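地下室搜查开挖现场安全检查表(附检查意见)

适用范围:住宅地下室、半地下室及附属储藏间内,为查找旧案物证而进行的小面积破拆和开挖。室外院落开挖另用院落表。
场地代号:Cusach
破拆承包单位:Ikum
探测及气体监测:Cirnico
结构复核:Ogunleye
表号:277
检查时段:进场前、破拆中、回填前各一次
结果填写方式:合格 / 不合格 / 整改后合格 / 不适用。填“不合格”的项目必须写意见,填“不适用”的项目也要写一句理由。

一、进场前

1.1 搜查手续副本在现场,写明的范围与地面喷漆标线一致。
结果:整改后合格
意见:手续上写的是“锅炉以东地面”,标线最初画到了锅炉西侧约半步的位置,已擦除重画。承包单位的工人不看手续,只看漆线,所以漆线画好以后要由办案人员再核一遍,核完才能搬机器下去。

1.2 房屋现住人员已离开作业区域,并知道当天的联系人和电话。
结果:合格
意见:现住户与旧案无关,是后来买的房。说明情况时只讲作业时间、噪声和回填安排,案情部分由专人答复,承包单位人员不得代答。

1.3 燃气、给水、电力管线位置已查明,地下室内阀门能正常关闭。
结果:整改后合格
意见:燃气总阀正常。给水阀手柄锈死,第一次没有拧动,改关室外表井内的阀门。地下室北墙有一根旧铜管,图上没有,Cirnico 用探测仪跟到墙外,确认已经截断封堵。按有介质管线对待,标线外扩,不在其上方下钻。

1.4 电源。破拆设备用独立回路,带漏电保护,接线不经过积水处。
结果:合格
意见:没有使用房屋自身的插座。发电机放在车道上,排气口背向地下室窗。窗子全程关闭,送风从楼梯口走。

1.5 楼梯及出入口。踏步牢固,扶手可用,净宽能通过担架。
结果:不合格,后整改后合格
意见:从下往上数第三级踏步松动,加了木楔和螺钉。扶手只有一侧。室外翻板门打得开,但是撑杆缺了一根,人从下面走有被砸的危险,临时用木方顶住,并在木方上系了警示带。建议以后进场前先看翻板门,这已经不是头一处出这种毛病的老房子。

1.6 有害材料。地砖、管道保温层、旧油漆已取样或已有结果。
结果:合格
意见:管道保温层结果为阴性。地面是素混凝土,没有地砖。墙面底漆含铅,作业不碰墙面,墙根处铺双层塑料布。

二、结构

2.1 开挖边线与承重墙、柱基的距离符合结构复核意见。
结果:合格
意见:Ogunleye 的复核意见要求边线离柱基不小于 60 厘米。现场量了四个方向,都满足。南侧余量最小,如果要往南扩挖,必须重新复核,不能在现场口头同意。

2.2 柱子临时支撑已安装,底部垫板没有压在待破拆板块上。
结果:整改后合格
意见:一根支撑的垫板有一角伸进标线以内,已移位重装。

2.3 墙体裂缝测点已做标记并记下初始读数。
结果:合格
意见:东墙一道竖向裂缝,上下各设一个测点。破拆中每小时读一次,读数没有变化。读数表挂在楼梯旁的钉子上,不要夹在图纸里带走。

三、破拆和开挖

3.1 切缝时湿法作业,吸尘器过滤器有效,人员佩戴呼吸防护。
结果:合格
意见:切缝用水要控制。水流进缝下土层会影响土样颜色判断,物证人员提过两次。后来改为边切边吸,速度慢一些,可以接受。

3.2 混凝土板块编号、拍照后再移出,板底先看后搬。
结果:合格
意见:编号写在板面和侧边两处。只写板面的,翻过来就找不到号了。

3.3 氧气、一氧化碳、可燃气体连续监测,读数有人看。
结果:整改后合格
意见:仪器编号 3052,开机自检通过。开始时仪器放在工具箱盖上,离坑较远,后移到坑边低处。报警音量在破拆锤工作时听不清,加了一名看表人员,与操作手约定用手电晃两下表示停机。

3.4 坑边堆土距离、坑深、支护。
结果:合格
意见:土直接装桶,坑边不堆。挖深较浅,未达到需要支护的深度。若土层松散或有渗水,不论深度先停。

3.5 单次搬运重量。
结果:不合格
意见:有两桶土装到桶沿,一个人提上楼梯,中途在踏步上放下过一次。当场叫停,改为装到桶身一半,楼梯上下各站一人接力。楼梯是这次作业里最容易伤人的地方,比坑本身要紧。下次合同里应写明用提升带。

3.6 筛土区域。
结果:合格
意见:筛土在车库内进行,地面铺布,布的接缝用胶带粘牢。筛过和没筛过的桶分放两侧,桶盖颜色不同。筛网每换一批土就刷一遍,刷下的土也算本批。

四、物证与安全的交叉项目

4.1 发现疑似物时的停工程序人人清楚。
结果:合格
意见:班前抽问,都能答出:停机、举手、原地不动、等人来叫。有一名工人问,拿不准算不算也要停吗。答复是要停,停错了不追究。

4.2 进出登记完整。
结果:整改后合格
意见:登记表午后有一段空白,气体监测人员进出未签。已按监测记录上的时间补填,并注明是补填。补填的行不得涂成和原填的一样。

4.3 防护服、手套、鞋套的更换点和废弃袋。
结果:合格
意见:更换点设在厨房后门。鞋套在踏步上打滑,改用带纹底的。废弃袋封口后写表号 277,与物证袋分车运走。

4.4 锁具和封条。
结果:合格
意见:地下室门封条尾号 1635,收工时贴,次日开工前核对完好后拆除。翻板门从里面插销,外面加挂锁。

五、人员与后勤

5.1 休息、饮水和进食不在作业区和筛土区内。
结果:合格
意见:休息点在邻街停的车里和前廊。吃喝之前先脱手套、洗手。洗手水不够用,中午添过一次。
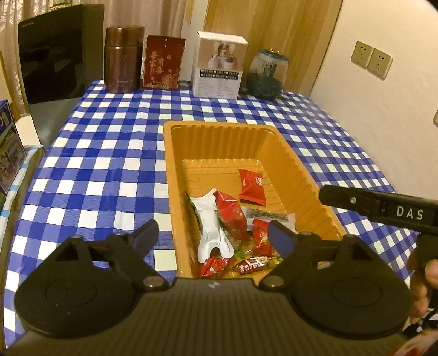
5.2 连续作业时间。
结果:整改后合格
意见:破拆锤操作手上午没有按时轮换,原因是另一名操作手被叫去搬板。轮换表改由安全员掌握,搬运的人另派。手麻、耳鸣要报,不用等到收工。

5.3 急救用品和送医路线。
结果:合格
意见:洗眼液在有效期内。急救箱放在楼梯口上方,坑里的人能喊到。救护车走后巷进不来,停车时把前门车道留出一个车位,媒体车辆多的时候要派人守着。

5.4 围观人员、媒体和邻居。
结果:合格
意见:警戒线拉到人行道内侧。东侧邻居的车要从共用车道出,每次由警员带出,期间停止往外运桶。无人机出现过一次,车库门随即放下一半,筛土没有中断。

六、回填前

6.1 坑底已由物证人员确认完成,并有书面放行。
结果:合格
意见:本次没有发现与案件有关的物品。放行单写的是“本标线范围内”,对外说法也按这个范围,不要扩大成整个地下室。

6.2 工具清点。
结果:整改后合格
意见:少一把平铲,在筛土区的空桶里找到。

6.3 坑壁、管线、支撑复查。
结果:合格
意见:裂缝测点终读数与初读数一致。支撑要等新混凝土达到强度以后再拆,由 Ogunleye 通知,Ikum 不得提前来取。

6.4 回填与地面恢复。
结果:未完成
意见:碎石已分层压实,混凝土待浇。浇筑之前坑口盖木板,四角固定,板面喷“勿踩”。住户家里有孩子,地下室门在恢复完成前保持上锁。

遗留事项
给水阀手柄更换,由承包单位办理,费用不向住户收取。
翻板门撑杆补齐。
提升带写入下次合同。
气体监测仪配外接报警灯,Cirnico 答复可以提供,未定时间。
北墙旧铜管补画到图上,复印一份给住户。

填表说明
意见栏写看到的情况和处理办法,不写对案情的判断。
同一项检查多次的,以最后一次为结果,前面的意见保留,不删。
本表随作业档案保存,进场前一页另复印一份交结构复核单位。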